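Fulling

From my wiki of cloth and wool words. Last changed Tuesday, February 27, 2018.

Fulling is what you do to woven or knitted wool cloth when you want it thicker, denser and warmer than it was when it came off the loom. You get it wet, you add something slippery (soap these days, much worse things in the past), and then you bash it, tread on it or rub it until the fibres grab hold of each other and won't let go. The cloth shrinks, the gaps between the threads close up, and if you keep going long enough you can hardly see the weave at all.

I've been fulling my own cloth for years now and I still get a silly amount of pleasure out of it, so please forgive me if this entry is longer than the one on carding. I do mean to go back and do carding properly!

Names

In English you'll also hear walking, waulking and tucking, depending on where you are. That's why there are so many people called Fuller, Walker and Tucker: they all have the same job hiding in their surname. The Swedish word is valkning and the Finnish is vanutus, which I learned from Siiri Räsänen when I spent a week at her weaving shed at Stetar, mostly up to my elbows in a tub.

People mix up fulling and felting all the time, me included when I'm talking fast. Strictly speaking, felting starts with loose fleece and fulling starts with cloth that has already been woven or knitted. What goes on between the fibres is much the same. So the "felted" bag your aunt knitted and then put through the washing machine is really a fulled bag, but I wouldn't bring it up at dinner.

How it works

A wool fibre is covered in tiny scales, a bit like roof tiles, all pointing towards the tip. When the wool is warm and wet the scales lift slightly. Push the fibres about and they slide much more easily one way than the other, so they creep along, tangle with their neighbours and get stuck. Soap helps them slide at the start and also gets the grease out.

Cotton and linen have no scales, so they don't full. Neither does most of the wool sold as "superwash", where the scales have been smoothed off or coated. I once spent an entire afternoon treading on a superwash blanket before I thought to look at the label. My feet were very clean.

History

The Romans did it in a big way. Their fullers worked in shops called fullonicae, standing in tubs and trampling the cloth in water mixed with stale urine, which was collected specially. The ammonia in it cut through the grease. You can still see the tubs in the remains at Pompeii, set in little stalls with low walls at the sides for the treaders to lean on.

Fuller's earth, a soft clay that soaks up grease, was another favourite, and it stayed in use for a very long time. Then came the fulling mill, and that changed everything for the treaders. A water wheel lifted heavy wooden hammers and let them drop on the cloth in a trough, over and over, day and night if there was water enough. Mills like this were working in England before the end of the twelfth century, and a great many old mills marked on maps as "tuck mill" or "walk mill" were doing exactly this job.

In the Scottish islands, though, the work was done by hand for far longer. A group of women would sit at a long board and thump the wet tweed down and pass it round to the beat of a song. The waulking songs are wonderful, and if you only look up one thing after reading this, make it those.
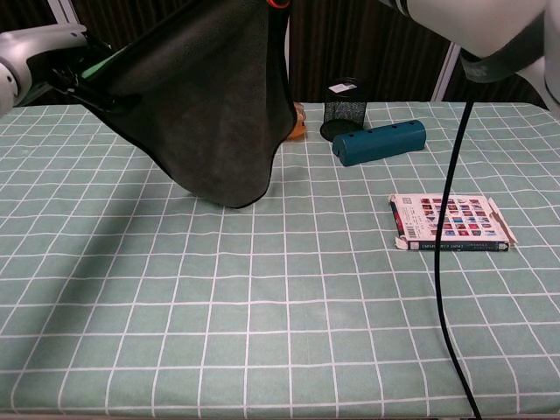 After fulling, the wet cloth had to be stretched out to dry so that it ended up flat and square. It was hung on wooden frames called tenters, held along the edges by tenterhooks, and yes, that's where being "on tenterhooks" comes from. Towns that made a lot of cloth had whole fields of these frames, and there are still streets called Tenter this or Rack that where they used to stand.

Once dry, the better cloths were brushed up with teasels to raise a nap, and then the nap was cut level with enormous shears. A really good broadcloth might go through brushing and shearing several times over. You can cut a cloth like that and leave the edge raw, as it simply won't fray.

Doing it at home

I'll give you my own way, which I don't claim is the best. I start with a loosely woven piece, because a tight weave leaves the fibres no room to move. My last big blanket was 141 cm wide off the loom, and I'd woven it with a great deal of air in it. Into the bath it goes with warm water and a bit of plain soap, and I tread it, turn it, tread it again and pull it back into shape whenever one side gets ahead of the other.

Nelli Mustonen prefers rolling hers round a pole, and her edges do come out straighter than mine (we've argued about this for 11 years and I'm not giving in now). A washing machine works too, but you can't see what's going on in there and it's very easy to go too far. There's no way back from too far.

Stop before you think you need to. Rinse until the water is clear, roll it in towels, and lay it flat or hang it evenly over a thick rail. I weigh my samples dry before and after and keep them in a box with a tag on each. The heaviest so far is a bit of coat cloth at 490 grams to the square metre, made from Hägglund two-ply, and it stands up by itself.

Kinds of fulled cloth

Loden, from the Alps, is the famous one, and it sheds rain beautifully. Melton is heavy and smooth, good for coats. Duffel is coarser and has a nap on both sides. Wadmal is the old Nordic workhorse cloth, once used to pay taxes in Iceland and for nearly everything else too. Billiard cloth and the baize on card tables often get some fulling as well, though that family really needs an entry to itself.

See also: carding, felting, napping, teasel, tenter, wadmal.

Still to do: check the dates for the mill at Dirnum, and ask Siiri whether the Tumton hammers were wood all the way through or shod with iron.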